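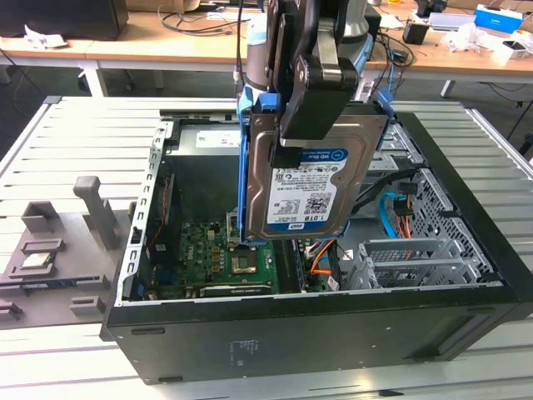 **Can the press line run if one item on this checklist is still open?**

It depends on the item. Anything marked S stops the machine until it is fixed and signed off by the shift lead. Anything marked R can stay open until the next planned maintenance day, provided it is written up with a date.

# Rinelow plant – press line weekly inspection

Thu 12 November, day shift
Machines covered: Devitz brake press, Ferri guillotine, outfeed conveyor
Machine hours on the brake press at start of inspection: 238 since last service

## 1. Guards and interlocks

- [x] Light curtain stops the ram at every test position (S)
- [x] Rear gate interlock cuts power when opened (S)
- [ ] Side guard fasteners all present and tight (R)
- [x] Foot pedal cover in place, pedal returns freely (S)
- [x] Finger guard on guillotine set to current sheet thickness (S)

*Comment:* One fastener missing from the left side guard on the brake press. The guard doesn't move when pushed by hand, so left as R. Same fastener was replaced in October. Fit a locking washer this time.

*Comment:* Rear gate interlock was tested twice, once with the ram parked up and once at mid-stroke. Please keep doing it this way. The old form only asked for the parked test.

## 2. Emergency stops

- [x] All 4 buttons tested, line stops each time (S)
- [x] Buttons clean, labelled and not blocked by pallets or bins (S)
- [x] Reset needs a separate start command (S)

*Comment:* The button at the outfeed end had a stillage parked in front of it at the start of shift. Moved before testing. The yellow floor marking there has nearly worn off and should be repainted.

## 3. Hydraulics

- [x] Oil level between the marks with ram down
- [ ] No leaks at hoses, fittings or cylinder seals (R)
- [x] Filter indicator in green
- [x] Hoses free of rubbing, bulges and cracked covers (S)

*Comment:* Light weeping at the return fitting under the tank. Wiped down and checked again after 90 minutes, small film of oil back on the fitting. Not dripping. Nip up at the next maintenance day, and if it's still weeping replace the seal. Wukivow stock the seal kit, part number is in the front of the machine folder.

## 4. Electrical and controls

- [x] Cabinet doors locked, key with shift lead (S)
- [x] Cabinet fan running, filter mat clean
- [x] No damaged cable or conduit at floor level (S)
- [ ] Program backup done this month (R)
- [x] Screen and keypad readable

*Comment:* Backup not done. The last copy on the shared drive is from October and doesn't include the new bracket programs – 2 of those were edited at the machine last week. Do this one before the maintenance day if there's a quiet hour.

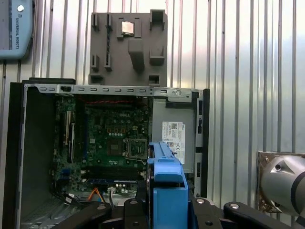
*Desktop tower with the side panel off, Dell board inside.*

## 5. Conveyor and floor

- [x] Belt tracking centred, no frayed edges
- [x] Nip guards fitted both ends (S)
- [x] Offcut bins no more than three-quarters full
- [x] Walkways clear, no oil or swarf underfoot (S)
- [x] Extinguisher in place, tag current (S)

*Comment:* Belt was running slightly to the wall side and has been adjusted at the tail roller. Check tracking again once it has had a full shift on it.

## Open items carried forward

| Item | Mark | Action |
|---|---|---|
| Left side guard fastener | R | Replace with locking washer |
| Return fitting weeping | R | Tighten, then seal kit if needed |
| Program backup | R | Copy all programs, check they open |
| Floor marking at outfeed | R | Repaint |

No S items open. Line released for production.

Leave the completed sheet in the machine folder and put a copy in the tray outside the maintenance office.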